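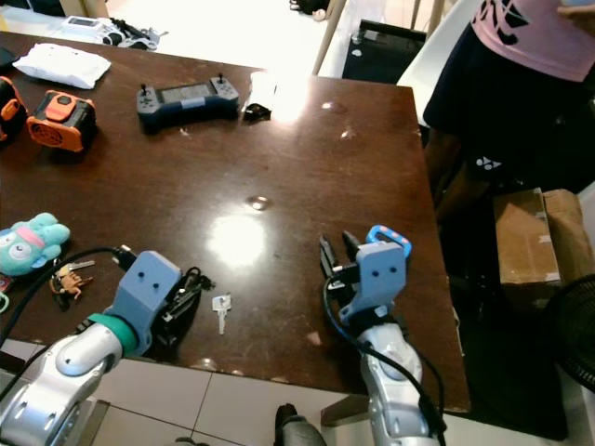 So can it tidy my hall table, or do I still have to do it myself? I would pay for the first one and not for the second. - Comment left on our spring product page

We receive this question in many forms, and we prefer to answer it before the specifications. The Owen two-arm table set can do a part of this work. It can pick up many small household things, one after another, and put them into trays. It cannot decide alone what belongs to whom, and it is much slower than a person. If you need a clean table in one minute, please do not buy it for this purpose.

Owen two-arm table set
Made by Grekberg, sold and serviced by Skorano

What it is

Owen is a pair of light robot arms for the edge of a table or a workbench. Each arm carries a two-finger gripper. The set is bought mostly by small workshops, by schools and by people who want to try household chores with a machine and have patience for it.

What it does well today

Soft things are the easiest. A plush toy, a rolled sock or a cloth gives way under the fingers, so a grip which is a little wrong will still hold. Box-shaped things with clear sides are also good, if they are not too heavy.

Medium hard things, such as a remote control or a small handheld device, work well when they lie free on the table with space on both sides. When they lie against a wall or against each other, one arm has to push them apart first. This takes time, but it is a normal part of the program and you do not have to watch it.

What it does with difficulty 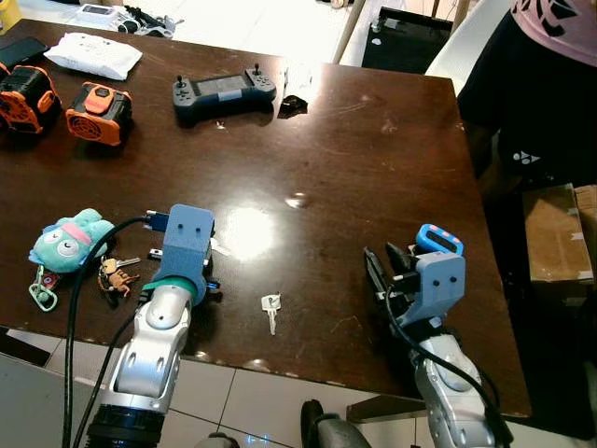 Two-arm work at a table with small items. The right gripper is closed on a small blue device; a single key lies at the center.

A flat key on a hard table is still the most difficult ordinary object we know. The fingers must come down very near to the surface, and there is almost no edge to take. Owen can do it with the thin fingertips (sold separately), but you should expect repeated attempts. A bunch of keys with a charm on it is easier to lift than one key alone, although it can turn in the grip and hang in a way the program did not expect.

Varnished tables are the second difficulty. A strong lamp or a window makes a white spot on the surface, and a small metal part inside this spot can be missed. We advise to close the blind or to put down a matt mat. Many customers do not believe this until they try it.

Thin plastic packaging is the third. It moves when you touch it and it looks different every time.

In the workshop

For shop-floor work our answer is more positive. Sorting returned parts, loading a small fixture or putting finished pieces in a box are tasks which repeat, and the objects are known. One person can prepare the trays and go to do other work. The set should be used only where hands stay out of the reach of the arms during movement. It has no function for working hand in hand with people, and we do not offer one.

Specifications

Load per arm: 500 g
Free height needed above table: 300 mm
Fingertip set, thin: 200 mm cable extension included
Longest continuous use: 8 hours, then a pause for the joints to cool
Mounting: table clamp or floor stand
Control: by hand lead for teaching, or by saved program

Included in the delivery

Two arms with grippers, two table clamps, the power supply, the stop button with cable, cable clips and a printed manual in English. A computer is not included. The floor stand is a separate item and must be ordered together with the arms, as the lower plate is different.

Before you order

Please measure the thickness of your table top. The clamp does not fit on glass, and on a table with a rounded edge it can slide slowly during the day. Write to us in this case - we have a flat adapter which is not in the shop.

Lead the cables with the clips from the start. A loop which hangs free near the gripper will sooner or later come between the fingers and the object.

Returns and updates

Sets can be returned unused in the original box. Clamps with marks of use are charged. The next program update is planned for October and improves the pushing-apart movement. It does not make the arms faster. Owners of the present set receive it without cost.

Questions about Owen are answered by the Skorano service desk in the morning only.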